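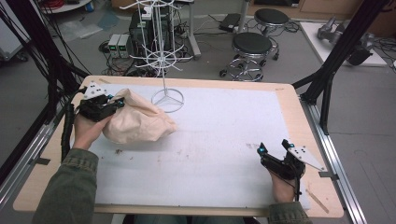 Tarek Badawi objected after the last session that a cotton bag will hang on anything, so why give it a whole unit. Fair. A cotton bag will also slide off anything, generally during opening hours, and Unit 4 is mostly about that.

Countertop Display, Unit 4: Soft Goods on Wire
Notes by Damián Ochoa, Curnley evening program

Fabric has no opinion about its own shape. Left alone on a flat surface it makes a heap, and customers read a heap as laundry. Before you hang a bag, find the handles, shake it out once and run a flat hand down each side. Stuffing it with tissue is allowed. Stuffing it with other bags is how Fletutgate ended up with 3,000 of them in a shop built for hats.

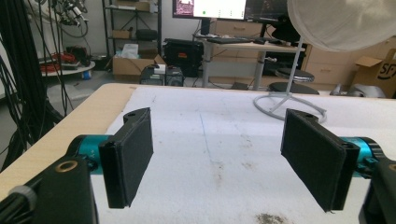 Photo: Drenetti Display Workshop

Clear the surface before you set up. Mark the middle if you must; most people are wrong about where it is. Pale coverings flatter pale goods and also every smudge you have ever made, so wipe first.
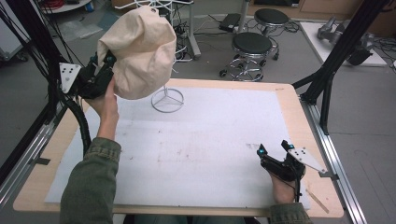 How many bags should go on one hook?
One, or two if they are thin and the same size. With three, the back one is in storage. 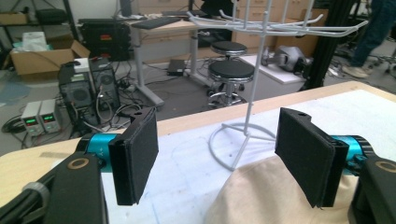 Load a stand from the bottom tier and work around it, never up one side. El-Sayed's handout (40 pages, bring coffee) covers the arithmetic, but the practical version is that a light stand follows its heaviest customer. Look at the pole on the wire rack: one thin upright from a round looped base, with all those hooks fanning out at the top. The upturned tips keep a handle on. They do nothing about the leaning.

For next time: bring one unironed cloth bag and read El-Sayed up to page 24.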